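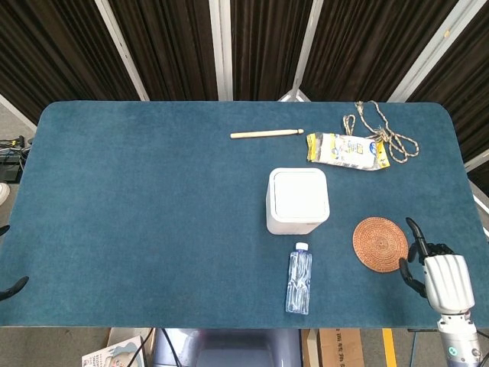
4. Fitting the felt table cover

The Ladberg cover is cut slightly oversize and trimmed to your table after it has relaxed. Allow an evening for the job, plus a night for the adhesive strips to take hold. Room temperature matters more than most people expect, and a cover fitted in an unheated garage in November will creep as soon as the heat comes on.

Before you start

Unroll the cover face up on a clean floor and leave it for 40 minutes. Don't iron it. If the fold lines are still there after that, hold a steamer well above the surface and smooth the felt by hand in one direction only.

Wipe the tabletop with a damp cloth and let it dry. Old wax must come off completely or the strips will not stick.

Fitting

1. Stick the eight adhesive strips to the tabletop, two per side, about an inch in from the edge. Leave the backing paper on.

2. Lay the cover over the table with an even overhang all round. The label side goes down.

3. Starting at the middle of one long side, fold the cover back, peel off the backing paper and press the felt down with a flat palm. Work outward to the corners.

4. Repeat on the opposite long side. Pull gently. The felt should lie flat but should not be stretched.

5. Do the two short sides last.

6. Wait overnight before trimming. Use a new blade and cut from the underside, following the table edge.

Caution: Keep your free hand behind the blade at all times. On rounded corners make several short cuts and turn your body with the curve.

Note: Tables wider than 47 inches need the Dristitz joining strip, sold separately. See section 7.

If the cover moves

Lift the loose side, warm the strips with a hair dryer on low for 30 seconds and press down again. Strips can be lifted twice - after that, replace them. Cumis strips from the older kit are thinner and should not be mixed with the new ones on the same table.

Care

Brush weekly with a soft clothes brush. Blot spills at once with a dry cloth and do not rub. Candle wax can be chilled with an ice pack and flaked off. The color may fade in direct sun, so turn the table end for end now and then if it stands by a window.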